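Plomden refurb room – where we've got to by March

Hello all, this is the update on the server side of the Wastau grant, written with a mug of tea and a very full spreadsheet.
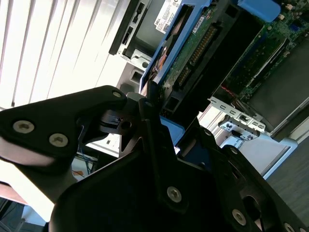
Jeferson Damasceno wanted to know before anything else whether the drives are being wiped before they leave their carriers or after, as the last report managed to say both. Fair point, and sorry for the muddle! It's before. Each drive stays in its carrier, gets wiped in a chassis we've set aside for the job, has its serial number written in the log and only then comes out of the plastic. The old wording was left over from the autumn, when we were still making it up as we went along.

So, numbers. The grant was for 80 drives checked, wiped and logged by the end of this stage, and we've done the lot. Of those, 4 failed the long test and have gone in the box for shredding. The rest are on the shelf at Rakena with their carriers, labels facing out, which has made finding anything so much quicker (I used to pull out half a row to read one serial number).

The carriers have turned into a bigger job than I'd put in the plan. I'd pencilled in an afternoon for cleaning and sorting them and it took most of a week. Some latches were stiff, and a few had lost the little screws that hold the drive in place, so I've been robbing screws from carriers that were past saving. We could do with a bag of new ones. I've put it on the wish list at the bottom.

Two of the chassis from Juledo had been stored without their lids and were full of fluff – you'd have thought someone had been keeping rabbits in them. We've blown out the drive bays, checked the boards and reseated the cables, and both of them start up now. One still grumbles about a fan when it's first switched on and then settles down. I'm leaving it running overnight before I'll let anyone put it on the ready shelf.

Money next. We've spent £700 of the parts budget, mostly on cables, a decent label printer and anti-static bags. The label printer was dearer than the one I'd costed, but the cheap one was out of stock and I didn't fancy waiting. Zuleica Bittencourt has all the receipts and will send copies across with the signed form.

What's behind? The written guide. I've got plenty of notes on taking drives in and out of the bays, and a rough page on reading the labels, but it isn't fit to give to a new starter yet. I'd like another fortnight on that if you can stand it. The testing sheet is done, and we've been using it every session.

For the next stage we'd like to match drives to chassis by size and get the first batch out to Rakena's schools.

Wish list: carrier screws, one spare fan, more anti-static bags (medium), and a second lamp for the bench by the door.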